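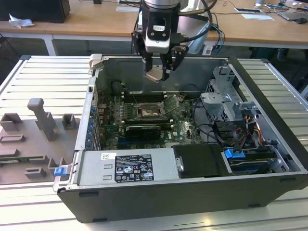

What should be removed first when an old office computer is taken apart for reuse?
Begin with the side panel, then the memory and the processor. They are small, easy to damage and usually the parts most worth keeping.

When the Hilcombe school district retired more than 1000 desktop computers last year, most went to the recycling center at Uststead. The center's Urquhart workshop now opens each tower on a long bench and sorts its contents by hand. Of the machines received by December, 872 had yielded at least one part fit for further service.

The work is slow by design. Cases are laid flat so that the motherboard faces up. Technicians check the coin-cell battery early, as older cells may no longer hold the system clock settings. 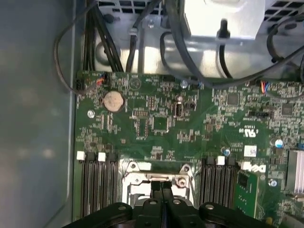 The coin-cell battery in its holder, near the top of a green motherboard.

Processors call for the most care. The metal lever beside the socket is raised, the retention plate is lifted, and the chip is taken straight up by its edges. Memory modules follow once the latches at the ends of each slot are pressed outward. Drives are recorded separately and do not leave the building until they have been erased.
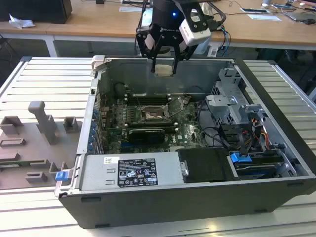 Where the Parts Go

Tested memory is offered to schools and libraries through the Wokisis exchange, which serves 23 towns. Power supplies are kept for 2 months and sent for metal recovery if no request is received. Empty cases are flattened and sold by weight.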